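Potassium limits and long turbo sessions on haemodialysis

Posted in Training and Diet by Ustow_rower

I dialyse three times a week at the Grirville unit and am training for the 5 km cycling time trial. My last pre-dialysis potassium was 5.4 mmol/l. Sessions on the turbo are now 75 minutes. Does sweat loss allow any extra fruit on training days, and should I take my drinks out of the fluid allowance?

bilgin_k

Sweat potassium is low, a few mmol per litre, so it does not buy you much. Drinks do count. Weigh yourself before and after, same shorts, towelled off. If you lose 300 g, that is the figure to take to your dietitian. Do not top it up with a sports drink before reading the label, as several use potassium salts.

On fruit, the usual renal sheets put a small apple in the lower group and an orange in the higher one. Portion size matters as much as the group. 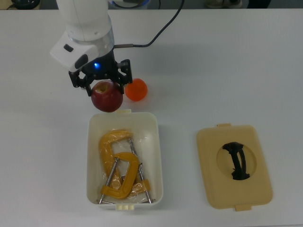 jolari

I just eat what I like the night before dialysis and have never had a problem.

pedal_and_fistula

Please disregard the post above mine. The long gap between sessions is when potassium peaks, and 5.4 leaves little room. Two additions:

Ask for bloods after a hard training week, not only at the monthly draw.
Keep the fistula arm free of tight sleeves and avoid resting weight on that elbow on the aero bars. My unit made me raise mine before it would sign the medical form.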